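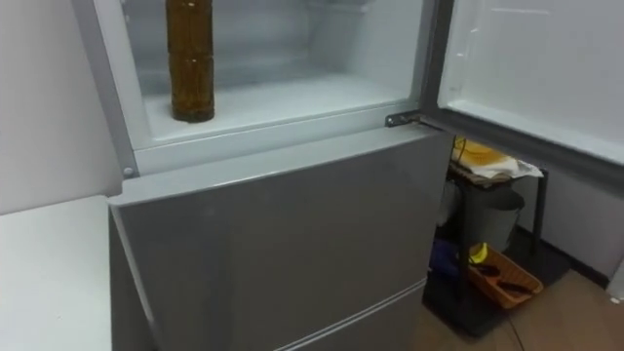

Defrosting, Deodorizing and Other Cold Comforts

Posted 2020-08-31 in Kitchen

My refrigerator came with the house. It's a Prirkis, a make I've never seen in anybody else's kitchen, and it has outlasted two toasters, a dishwasher and my faith in extended warranties. I've learned to look after it mostly by failing to. What follows is what I do now.

Frost

If you have an older freezer without automatic defrost, the rule is a quarter inch. Once the frost is as thick as a pencil, it's time. I used to wait until the ice trays had to be put in sideways, which I do not recommend.

Pick a day when you're low on frozen food. Eat the mystery containers first, or admit that you won't. Whatever remains goes into a cooler with a couple of ice packs, and the cooler goes in the coolest room you've got, wrapped in a blanket if you own an ugly one.

Unplug the thing. Lay an old bath towel along the bottom lip of the freezer and another one on the floor, then a third on the floor, where you will wish you had put it anyway. Set a pan of hot water inside on a folded dish towel, close the door, and go do something else for fifteen minutes. Swap the water when it cools. The ice lets go in sheets, usually with a thud while you're on the phone.

Leave the knives in the drawer. The same goes for screwdrivers, ice picks and the paint scraper you just thought of. Behind that smooth white liner there can be tubing, and a hole in it will cost you a refrigerator. A plastic spatula is fine for nudging a sheet that's already loose.

Before you plug it back in, dry every surface. Any water you leave behind is next month's frost with a head start.

Bottles

Everybody chills a bottle in the freezer now and then, and everybody forgets one. Beer and soda will burst, wine will push its cork out, and you'll be picking brown glass out of the peas. Set a timer. Twenty minutes does it for beer if you wrap the bottle in a wet paper towel. A bucket of ice water with a handful of salt is quicker still, and it sits out on the counter where you can see it.

Tall bottles in the fridge part belong in the door or lying down on a shelf with something to stop them rolling. I use a binder clip hooked on the wire shelf. It looks terrible and works fine.

The gasket

Close the door on a dollar bill and pull. If the bill slides out like it was never attached to anything, the seal is loose there. Try it in several spots, especially the corners. Nine times out of ten the trouble is dirt — jam, in our house — and warm water with dish soap and an old toothbrush will fix it. Dry it, then rub in the thinnest smear of petroleum jelly on the hinge side so it doesn't drag.

If a section has gone flat or wavy, warm it with a hair dryer on low and coax it back with your fingers. Still flat? Order a new one. Mine came from Ralano Parts over in Ludton, arrived folded up like a road map, and needed an hour in the bathtub in warm water before it would lie straight.

Smells

Baking soda, yes, but in a wide dish. The open box with its little flap exposes a square of powder the size of a cracker and mostly serves to reassure the person who bought it. Coffee grounds work too, if you like your butter to taste a bit like breakfast.

For a really bad smell, look under the crisper drawers, then in the drip pan underneath or behind the machine. I'd owned mine for years before I met the drip pan. We did not get on.

Wipe down the inside with a tablespoon of baking soda in a quart of warm water. Skip the perfumed sprays, which get into the cheese.

Coils and settings

Pull the plug and vacuum the coils twice a year. I do mine in July and again after the holidays. If there's a dog in the house, double that.

Buy a fridge thermometer and believe it over the dial. You want 37 or 38 degrees in the main part and zero in the freezer. The dial on mine runs from 1 to 7 without saying which end is cold, and the manual is a single sheet with a drawing of a fish.

Next up, the oven door, and how I got a spoon stuck inside the glass.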